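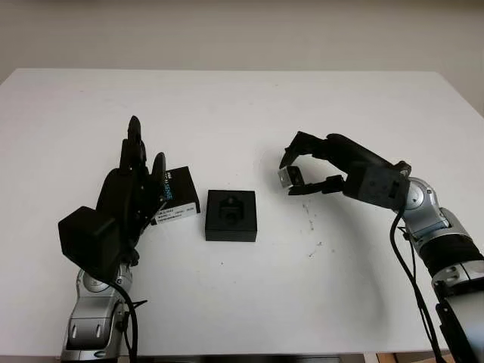
Insertion cell at Haldale: multi-fingered hand on the left arm, two-jaw gripper on the right, part held between the gripper jaws.

Search this site Enter keywords Go

Visits > Site reports > Haldale test hall

The visit to the Haldale test hall took place on a Friday in March and lasted from 9.30 until mid-afternoon. The morning was given over to the two-arm insertion cell and to the fault that stopped it in February. The afternoon covered the guarding changes made since.

The task is simple to state. The right arm carries a small cube-shaped part to a square black block on the table and lowers it into a notched recess. The left arm handles the box. Haldale runs the job as an endurance test for Kimell, which supplies the arm controllers, and the target is 1000 insertions without a manual reset.

The February run stopped at cycle 748. According to the log we were shown, the right gripper reported a closed grip on the part when the jaws were in fact open by a few millimetres. The arm carried on to the insertion point, the part dropped on its edge across the recess, and the wrist pressed down on it. The force limit should have tripped at 18 newtons. The recorded peak was 76.

Two separate faults were found. The first was in the jaw position signal. The cable from the wrist runs down the outside of the arm, and repeated flexing had worn one conductor at the strain relief. The signal froze at its last good value and the controller accepted it as current. The second was in the software. The force limit had been raised during an earlier calibration and never put back, and the start-up check did not compare it with the approved setting.

Nobody was inside the guarded area and damage was limited to the part, one jaw pad and the rim of the block. The hall's own report still classes it as a safety matter, on the grounds that the same limit is relied on when the cell is in slow teaching mode with a person at the table. We agree with that classification.

The following changes had been made by the time of our visit:

The jaw signal now carries a counter, and a value that stops updating halts both arms.
Force limits are read back at start-up and the cell will not run if they differ from the approved file.
The cable clamp has been replaced with a longer one supplied by Baluyot.

We saw the first of these tested. The signal was disconnected at the cabinet with the arm in mid-travel, and both arms stopped. The test was repeated twice with the same result. The start-up check was described but not demonstrated.

Two points remain open. The cable route itself has not changed, so wear can be expected again, and no replacement interval has been set. The left hand uses an older Levari interface with no counter, and a frozen value there would go unnoticed. Haldale intends to deal with both before the endurance run is restarted.

Parking is at the rear of the building. Safety shoes are required in the hall and can be borrowed at reception.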